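4. Sorting before a drop-off at Bindale

Most loads that get turned back at the gate were sorted by guesswork. Work through these steps before you load the trailer.

4.1 Empty every container. A label saying "recyclable" proves very little.

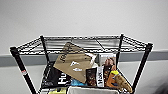 4.2 Separate metal from timber, and keep plasterboard apart from both. Mixed loads over 12 kg are charged as general waste, whatever the Sakholm brochure promises.

4.3 Set soft goods aside.

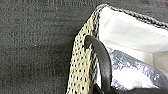 Textiles go in bay 5, and only if they are one material. We doubt most are. A bag with a cream mesh strip down the side may well be something else everywhere else, so check the other panels and the lining before you call it cotton.

Caution: Do not put carpet offcuts in bay 5.

4.4 Break down bulky household items.

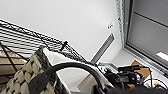

Bay 13 takes steel, coated or bare. Black wire shelving can go there once it's cleared, but a woven basket can't, and the colour of the strands won't tell you if they're plant fibre or plastic. Ask at the weighbridge.

Note: The Ovdale site claims to accept the same items. Ring first.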